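Getting the last of the ketchup out, and does it really need to live in the fridge?

Posted in Kitchen & Food Storage
143 views, 3 replies

Rajeshwari Lobo

Two things that have been driving me mad, sorry if they've been done before. I did search but got a load of stuff about making chutney.

Firstly. We get through a lot of ketchup (two teenagers, chips) and every squeezy bottle ends up with a good inch in the bottom that won't come out. I've been storing them upside down in the door but ours has the narrow cap, so it falls over whenever anyone opens the fridge. Then it leaks. Then it's me wiping it up.

Secondly my mother in law keeps hers in the cupboard all year round and says it's fine, always has been. Mine goes in the fridge. Hers has gone a sort of brown colour near the top and there's a ring of dried stuff round the cap. She had it out all through August when it was boiling. I don't want to be rude but I'm not keen on eating it at hers.

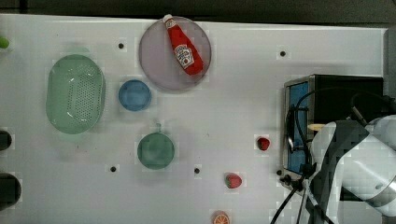
I've tried the hot water trick, standing the bottle in a mug for a bit, and it does loosen it but then you get a great squirt of watery stuff first and it goes straight through the bread. Is there a way round that or do I just shake it more? Also is it worth decanting? I've got some Runamum jars with the wide necks doing nothing. My husband thinks decanting is a step too far.

Last thing, the sell by on the one in our cupboard (unopened) went a couple of months ago. Bin or keep?

Thanks in advance

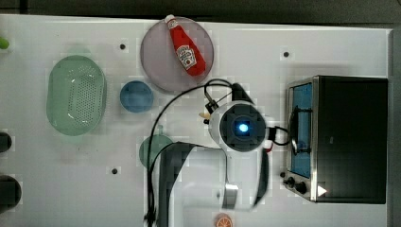
Harish Kandasamy
Member, 579 posts

Ok in order.

Watery stuff is just the liquid separating out. Harmless. Put the cap on tight, give it a proper shake, THEN open. If you warm it first it's worse as it all thins down. I wouldn't bother with the mug at all.

For the last inch — hold the bottle by the bottom end and swing your arm round in a big circle, like you're bowling. Cap shut!! Check it's shut. Did this once with the flip lid half open and we had to repaint a bit of the kitchen ceiling. Two swings and it's all up the cap end. Kids love it, do it outside if you've got the sort of kids I've got.

If it keeps falling over in the door, stand it upside down in an old mug or a cut down yoghurt pot. Costs nothing. I've a tall mug with no handle that's been doing the job for years.

When it's properly finished, splash of vinegar in, shake, and tip it in whatever you're cooking. Beans, bolognese, a stew. I do this with brown sauce as well and mustard, though with mustard go easy.

Cupboard or fridge. Look at the label, it'll tell you. Most of them say refrigerate after opening and use within so many weeks. It's got a lot of vinegar and sugar in it so it won't go off overnight on the side, cafes leave theirs out on the tables all day, but they get through a bottle a lot quicker than your mother in law by the sound of it. Brown at the top is mostly air getting at it. If it smells yeasty, or fizzes, or theres any mould round the cap, bin it. No scraping off.

Low sugar and low salt ones I'd always put in the fridge, they don't keep as long.

Joseph

fridge. always fridge. cold ketchup on hot chips is the whole point

Gristine

Agree with most of what Harish said but not about the decanting, which he's skipped. I wouldn't. You lose the date and the instructions, and every knife that goes in the jar has butter and crumbs on it, and that's what starts the mould off. We did it with mayonnaise when I was running the tea bar at Hillerard and threw more away than we used. If you must, wash the jar in very hot water, dry it fully, stick a label on with the day you opened it and use a clean spoon every time. Your husband's right on this one I'm afraid.

The unopened one, check if it's a best before or a use by. Sauces are nearly always best before, so that's about quality and a couple of months over is neither here nor there. Open it, look, sniff, bit on a spoon. Might be a shade darker. If the bottle's swollen or it hisses when you open it then no.

For the crusty ring, run the cap under the hot tap once a week. Take it right off and do inside the threads, a old toothbrush gets in there. Dry it before it goes back on or you're just adding water to the top, and that'll be some of your runny squirt as well.

With the mother in law, take a new bottle round next time you go and put it in her fridge yourself. Did that with my aunt, she never said a word about it and it's been in the fridge door since.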